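Still doing my own dishes, thanks

Every October I ask whether a machine can take over my kitchen yet, and every October I end up at the sink. Folding towels, maybe. Wiping a counter, sure, if you like it wiped in one spot. Bowls are where I lose faith - a nested stack is one object right up until it's six.
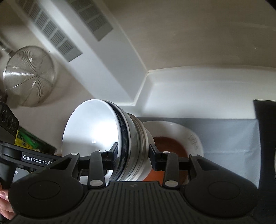 Hanyu Kang thinks I'm being unfair, and that picking up the stack was never the hard bit. Putting it in the right cupboard is. Fine, but I've lived with people for 30 years who can't do that either.

I'll ask again next fall.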